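3. Setting up and maintaining the towel cell

The cell in the Karville lab has two white robot arms, each with a two-finger gripper, and one big table. My part of the project was to keep the cell ready for the sorting runs of the Vedero group, and to write down every fault. Before me the log was kept by Taha Shehata, and I continued with his numbering.

In the first week of May I found that the grippers did not hold the towels in the same way every time. The program was not changed, so I looked at the mechanical side. I checked the bolts at the pivot points of the finger linkages and found one of them turning by hand. After tightening, I made the opening and closing cycle 14 times without a towel, and then I started again with the bins.

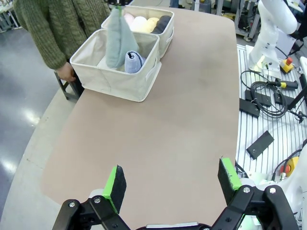

Figure 6. View from the wrist camera with the fingers open. At the far end of the table the other gripper holds a gray-green towel above the nearer bin.

The second problem was the pads on the fingertips. When a pad is dirty, the towel slides out - mostly the rolled ones, which are thick. I now clean the pads every Friday with a dry cloth and write it in the log. At the last reading the cycle counter showed 2944, and the pads were changed one time in this period.

Cables also need attention. A loose cable can catch on an arm when it turns, so I check the cable path before the motors are switched on. Both emergency stop buttons are tested at the same time, one after the other.

The log has now more than 13 entries. Most of them are small, but two are still open: the left finger of the second gripper closes a little late, and the wrist camera must be calibrated again after each change of fingertips. I gave both points to the Vedero group together with the spare pads.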